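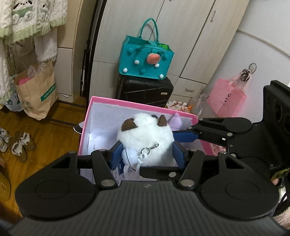 Can you build a robot at home if you've never built anything before?

Most people can, as long as they start with one joint and have someone to call when the wiring goes wrong.

That second part is where we come in. Tarell is a small workshop and club for people who build robots at home, or at our benches, or (most often) a bit of both. We started when Dilruba Fakir put a card up in the laundry room of her building asking if anyone had a spare servo. Kyu-ri Ryu had 27 of them in a shoe box. By February the two of them were sharing a bench, a soldering iron and a very long extension cord, and people kept turning up with half-finished arms in grocery bags!

These days we have 10 benches, two printers that mostly behave, and a wall of drawers we call the Reltent. Everything in it is free to members: pins, bearings, springs, screws in sizes you'd forgotten existed. Take what you need and put your name on the sheet if you empty a drawer.

What we build

Grippers, mainly. We love them. A gripper is small enough to finish, and the first time you close one on a real object you learn more than you did from a month of drawings. Soft things are the best test – they squash, they slip, they swing around when you lift them – so bring something soft from home on your first visit.

Our house design is called Maeng. It's a two-finger gripper with a simple linkage, and the files are shared with every member. Version four is the one to print (version three has a pin that works its way out, sorry about that). Pimer is the bigger project, a tabletop arm to carry it. Pimer has been nearly done for a while now. The shoulder is great. The elbow needs help, and if you know anything about belts, please come by!

Building at home

Plenty of our members hardly use the benches at all. They work in bedrooms, hallways and kitchens, and we like that, because a robot that only works on a clean bench hasn't met a real room yet. Kyu-ri runs a call every evening at 7:30 for anyone who's stuck. Hold your build up to the camera, tell us what it's doing, and somebody will have had the same problem.

Joining

Come to an open evening first and try a Maeng. You don't need your own tools. If you like it, Dilruba will show you the drawers, give you a door code and find you a bench, number 10 if you don't mind the draft.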